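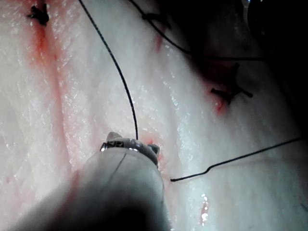

Can you follow a long history audiobook if you only listen in the car?

Most people can, as long as the chapters are short and you go back a minute or two each time you start up again.

Home Explore Notifications Messages Bookmarks Lists Profile More

I say this as someone who just finished The Salt Road to Ullel on my commute and has a LOT of feelings about it. Thread, sorry in advance.

It's the story of a little port town, Ullel, and the families who hauled salt inland from it for 200 years. I picked it up on Clustgate because it was in the June 2021 sale and I liked the cover (yes, I pick audiobooks by the cover, leave me alone).

It runs 13 hours. I figured I'd quit by hour 2, and then there was a whole chapter on how they forged the toll receipts and I sat in my own driveway with the engine off until it was over.

The narrator is great with the letters. She doesn't do voices, she just slows down a little when somebody is writing home, and you know right away you're in a letter. More narrators should try it!

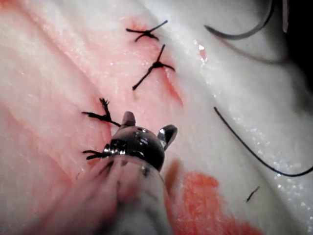
My one real gripe is how the book is put together. It jumps from the harbor fire to the price of mules to a wedding and back to the fire, and every piece is good, but you can tell where one ends and the next begins. Think of separate black stitches along a closed cut, each with its own knot – the thing holds, sure, but you see every place the needle went in. In print I bet a blank line takes care of it. In audio you get half a second of silence and suddenly there are mules.

Also, the maps! There's a PDF with the maps in it, and the Clustgate app hides it under a menu I didn't find until chapter 32. By then I'd invented my own geography and had the river going the wrong way.

Print people: Ehlers has it in paperback and the maps are right up front. I flipped through a copy at the store and got kind of mad.

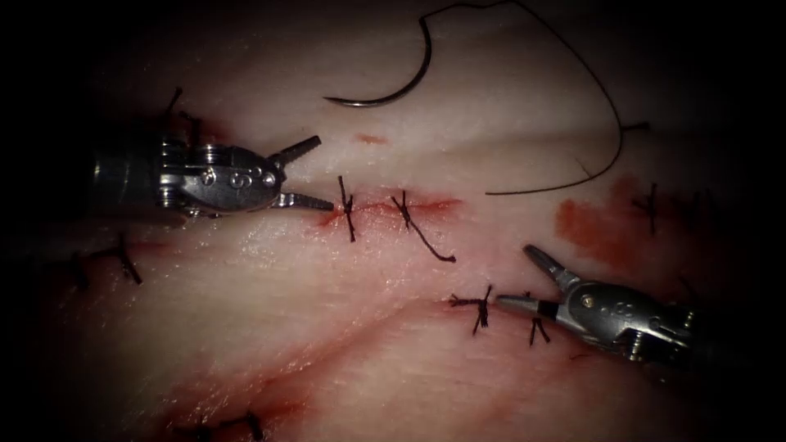 Two instruments over stitched tissue, with a curved needle and dark thread near the top.

OK, the part I keep thinking about. The author spends ages on the women who kept the account books, and she lets them be boring some days. Rain, bad salt, owed money, rain again. Then one line about a brother who didn't come back in October, and the next entry is about salt. I had to pull over for a minute.

A few of you asked how it compares to the Trutari series. Trutari is easier listening, more battles, more kings, and you can do dishes to it. Ullel wants a bit more from you. I tried it while cooking and had to replay the entire tax revolt.

Would I listen again? Yep, with the maps printed out this time and taped to the fridge.

Starting one on lighthouses next, same narrator. If you've heard it, please don't tell me about the ending, I know it's history, I still don't want to know.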